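January
Posted by Krešimir Trajkovski

I have watched "Hornmont" again this winter, for the third time, and I want to write down why I think Živković is the best thing in it. When the film came out, most people I know spoke only about the young couple and the train station ending. He plays the father of the girl, he has maybe twenty minutes in total, and I remember almost every one of them.

He came to cinema late. Before that he was many years in the theatre in Santhorpe, and you can hear it in how he treats a sentence. He doesn't push the last word. In the kitchen argument he starts to shout and then lowers his voice in the middle of it, so his daughter must lean closer to hear him.

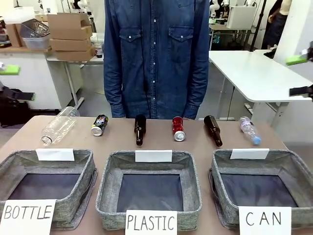

The director keeps the camera on his back for most of that argument, which I found annoying the first time. Now I think it was brave. We see only the shoulders and one ear, and still I knew exactly when he stopped being angry and became afraid.

His earlier film "Tarus" is harder to recommend. It is 80 minutes long and feels longer, the sound is poor, and the story about the two brothers and the ferry is left half open. But there is one long walk down to the harbour where he says nothing at all, and I would give the whole second half of many bigger films for it. My wife does not agree — she fell asleep before the ferry left.
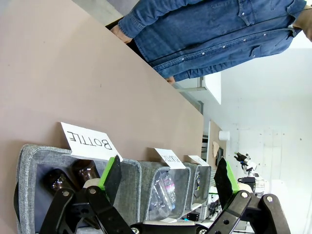 Should you see "Tarus" before "Hornmont"? I would start with "Hornmont", as it is the warmer film and it gives you patience for the other one.

I also looked for his television work and found only a police series with 6 episodes. He is the tired judge and appears in three of them. The writing is quite ordinary, but he reads a verdict in the last episode as if he had bad news for his own family, and I had to stop the film for a minute and make tea.

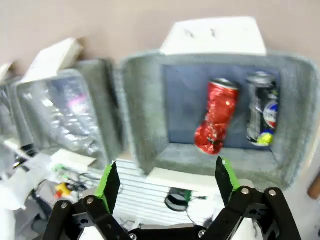
What I will watch next

There is a comedy from his theatre years, recorded on stage in Santhorpe. A reader wrote to me that the picture is dark and the laughing of the audience covers some lines. I will try it anyway, probably alone.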